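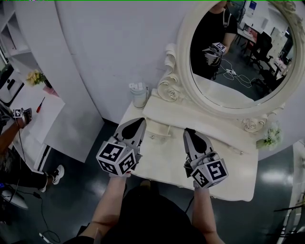 At the white vanity table, June

Freezer Soup FAQ

These are the questions we get most often about the soup recipes at Kalbridge Kitchen. If yours isn't covered, leave a comment under the recipe.

Which soups freeze well?
Bean soups, lentil soups, chili and anything with a tomato base. Blended vegetable soups are fine too, though you may need to stir them hard after thawing.

Which ones don't?
Soups with pasta or diced potato. The pasta swells and the potato goes grainy. Freeze the broth and vegetables on their own and cook the pasta fresh on the day.

Can I freeze the creamy cauliflower soup?
Yes, but stop before the cream goes in. Add it when you reheat, with the heat on low.

How many servings does a full batch make?
The recipes marked "Big Pot" make 8 servings. The others make four. You can halve any of them, but start checking the pot sooner than the recipe says.

What size container should I use?
One-serving containers thaw fastest. Leave an inch of space at the top so the soup has room to expand. Freezer bags also work – lay them flat on a sheet pan until they are solid, then stand them up like books.

Can I put hot soup straight in the freezer?
No. Divide it into shallow containers so it cools faster, chill it in the fridge, then move it to the freezer.

How long does it keep?
We use ours within three months. After that the flavor starts to fade, especially in anything with fresh herbs.

How do I thaw it?
Overnight in the fridge is easiest. From frozen, put it in a covered pot with a splash of water over low heat and break it up as it softens. Bring it to a full simmer before serving.

My lentil soup came out too thick. What happened?
Lentils keep soaking up liquid in the fridge. Add broth a little at a time and taste for salt again at the end.

Can I use canned beans?
Yes. Drain and rinse them and add them for the last 9 minutes of cooking. Dried beans need to be fully cooked before they go in with the tomatoes.

Who writes the recipes?
Octavio Quispe writes and cooks all of them. Reader changes that work well get added to the recipe notes – the smoked paprika in the black bean soup came from a comment.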